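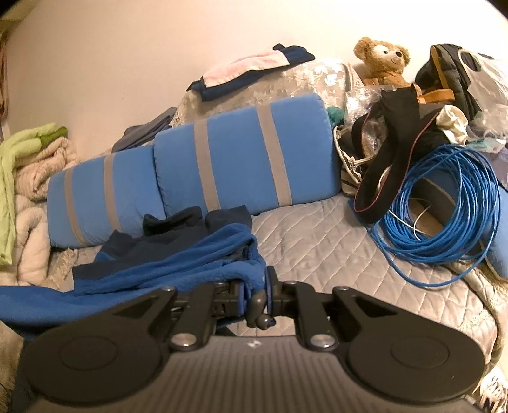 Last updated 22 November 2019

The arm is still not ordered. I have moved the order date once already and the budget sheet has been through more versions than the gripper has, so I'm writing down where the numbers stand before I change them again.

Background for anyone arriving from the forum: I want a small setup at home that can pick soft things off a bed and put them in a bin. Clothes, blankets, bags. I have no commercial plan for it. The work at the moment is all done with the gripper in my hand, on a bed that has not been tidied for the purpose, and the fixed arm comes later if the grasping side looks sane.

The original plan, from September, had the arm as the first purchase. The reasoning was that lead times were long and everything else could be sorted while waiting. I dropped that after costing the mounting. A bed is a bad place to work from a fixed base. The far side against the wall needs reach, reach means a longer arm, a longer arm means less payload at full extension, and a fleece weighs more than you expect once it is dragging on the thing underneath it. The short Skudotar arm I had picked would cover the near half of the mattress and very little else.

So the order of spending is now:

Fingers and pads first. Arm second. Base and rail last, sized to whatever arm I end up with.

Pads are the cheap part and the part I under-budgeted. I had one line for them, "consumables," and put nothing useful next to it. The ones on the fingers now are thin and blue, and pinching a fold of fleece between them is the easy case. Quilting is harder. The stitching holds the top layer flat and there's not much of a fold to take hold of. Clear plastic wrapper is its own problem and I am leaving it out of the first phase. I now have $400 set aside for pads, spare fingers and pivot hardware, and that figure is staying separate from the arm money so I can't raid it.

On the arm, I have 2 quotes. Tamero is the cheaper, with the controller sold as an extra. Kongkaew includes the controller and charges for the cable set. Once you add the missing piece to each one the gap closes to the point where I would decide on support and not on price. Neither quote includes shipping. Ask for shipping in writing. Both sellers gave me a verbal number and both written numbers were higher.

Things I had missing from the sheet until Madhu Yadav went over it with me:

Cable. Whatever length you think you need, measure the route with string, with the arm at its furthest pose, and buy the next size up. Then plan where the slack goes. A coil lying on the bed is one more object for the gripper to catch on.

Emergency stop, with its own wiring. I had assumed it came in the box. On one of the two quotes it does not.

A second set of fingers. If a pair breaks during a run, the wait for parts costs more than the parts.

Mounting plate. Adapter plates are priced as if they were jewelry. Madhu thinks I should have one cut locally, and I probably will, after I have checked the bolt pattern against the real flange and not the drawing.

Power. The bedroom circuit is shared with a space heater. I haven't priced this. It may be a matter of moving the heater.

The software side has no line in the budget because I am using Isis for logging and it cost me nothing but evenings. I will count storage if I keep going past winter. So far an ordinary external drive has been enough.

Madhu also asked how many months I would give it before selling the arm on. I said 3 from the day it is bolted down. Used arms hold their price reasonably well if the box and paperwork are kept, so I have put resale in the sheet as a possible recovery and left it out of the total. Counting on resale money before the thing has been bought is how the first version of the sheet came out looking affordable.

Next step is to repeat the hand-held grasps on the heavier blankets and get a pull force for each, using a luggage scale. That gives me a payload figure at reach, and the payload figure picks the arm. If it comes out above what Tamero lists at full extension, the decision is made for me and I go back to Kongkaew about the cable set.

This site uses cookies to remember your preferences and count visits. By continuing to read you accept their use. Accept | Settings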